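How does a song get into the charts?

I used to think a grown-up just picked their favourites and wrote them down. I was quite cross when I found out it's mostly adding up!

Say my made-up-at-bedtime dream comes true and a band called Godik lets me sing with them. We put out a song. Every time somebody buys it or plays it all the way through, that goes into a big total.

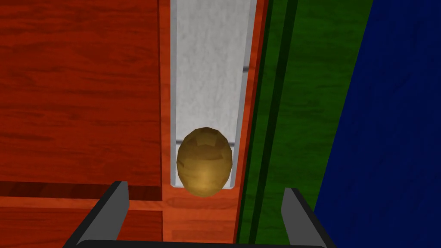 At the end of the week all the songs get lined up, biggest total first. If ours has 2,443 and the next one has 1,677, we're above it - hooray! 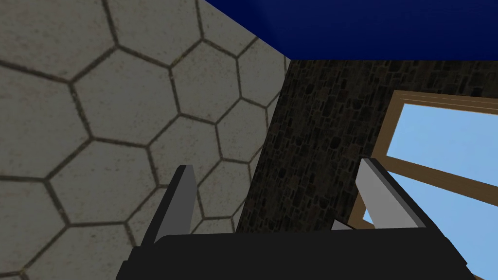
Plays and sales don't always count the same, though. Buying a song costs more than playing it once, so a chart might need lots of plays to match one sale. Think of a wall of six-sided tiles like the one in the picture - one tile is only a little bit of wall, but put enough of them together and you've got something big. Plays are like that.

Songs go down as well as up. One might start at 16, climb to eight, then slide off completely. 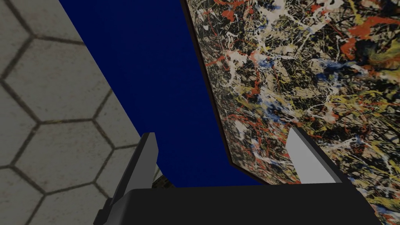 Ferska asked whether playing your own song all night would get you to number one. Nice try! Charts usually have rules about that, and you'd be very sleepy at school.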